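The table, one year in

Jun 25, 2018

We've had the pale wood table for 12 months now, long enough to have opinions. I wanted something dark that would hide its sins. Farhad wanted blond, and Farhad was the one with the ute, so blond it was.

I'd like to say I've been relaxed about it. I bought 24 cork coasters in the first week and have since found most of them under the couch.

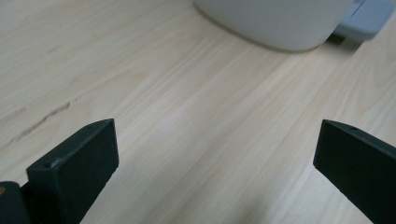 Then there's the matter of the dark line on the left. Farhad says it's the grain. I say it's a scratch, and that it turned up the same weekend as his cousins. We've both run a fingernail along it and come away more certain than before — so that's settled nothing.

Nasrin reckons a light sand and some oil would sort it either way. She has also been going to fix our back gate since September.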